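November | By the Clendley Park Watch desk
Filed under: Parks & Resorts News

Mimusville says its 656 laid-off seasonal workers will get "priority consideration" when the gates reopen. Priority over whom? The letter doesn't say. It also skips the reopening date, the back pay and the 2 canceled parades — though it finds room to thank guests for their patience. We'll believe it when the call sheets go out.

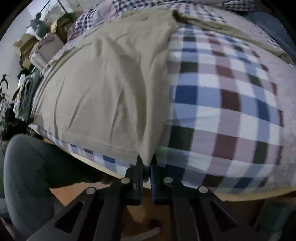
Khaki garment on a checkered tablecloth.

Contact the desk | Back to top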